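Kurkard cuts its tea blends from twelve to two

Magdalini Nikolaidis keeps her tasting records in a spreadsheet of 3168 rows. Each row is one brew: leaf weight, water temperature, steeping time, water hardness and a score out of 20. She began it when she took over blending at Kurkard, and she still fills it in by hand every afternoon at three.

The company sold 12 black tea blends until February. It now sells two, Zamach and Trikden. Nikolaidis says the decision came out of the numbers.

"Most of the old range differed by less than my own scoring error," she says. "If I tasted the same blend twice in a day, the scores moved by a point. Several of our products were half a point apart."
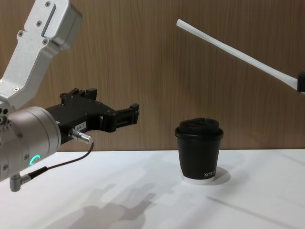 Zamach is the stronger of the two, built on a small, broken leaf that gives up its colour quickly. Trikden uses a larger leaf and needs four minutes. Both are blended for hard water, which dulls the flavour and leaves a film on the surface when the carbonate level is high.

"People blame the tea for the film," Nikolaidis says. "It is mostly calcium. A bit of lemon will clear it, or you can filter the water. Warming the pot makes less difference than people think."

She worked on the recipes with Balthasar Lüthi, who buys the leaf. He rejected 487 samples over the course of the project, the majority on moisture. 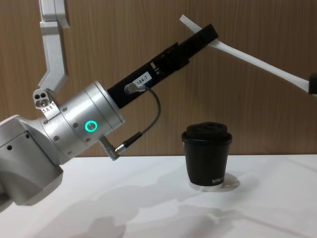

Photo: Kurkard

"Anything above seven per cent goes back," Lüthi says. "It loses its aroma in storage, and the grower gets the same report I get. I don't negotiate on that figure."

Lüthi is less certain about the smaller range. Some cafés had ordered the same blend for years and have since gone to other suppliers. He puts the loss at around 12 per cent of wholesale volume, and expects to recover part of it. 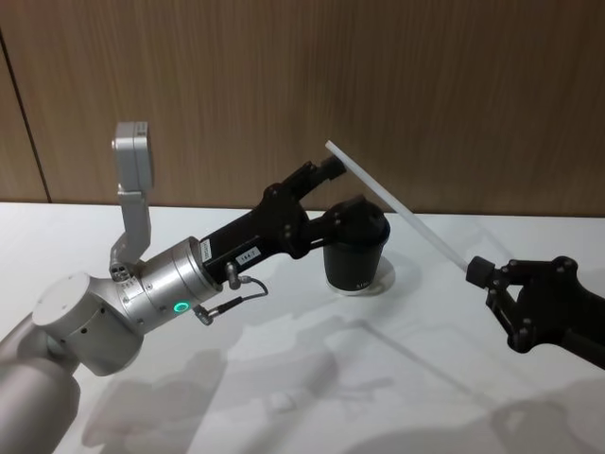
Storage takes up much of his time now. Fewer blends mean larger lots, and a larger lot takes longer to sell. The leaf is kept in foil-lined sacks away from coffee and spices, whose odours it takes up readily.

A green tea, with the working name Tu, is being tested. Nikolaidis has scored it at three temperatures and prefers the lowest, 70 degrees. She has not settled on a leaf grade.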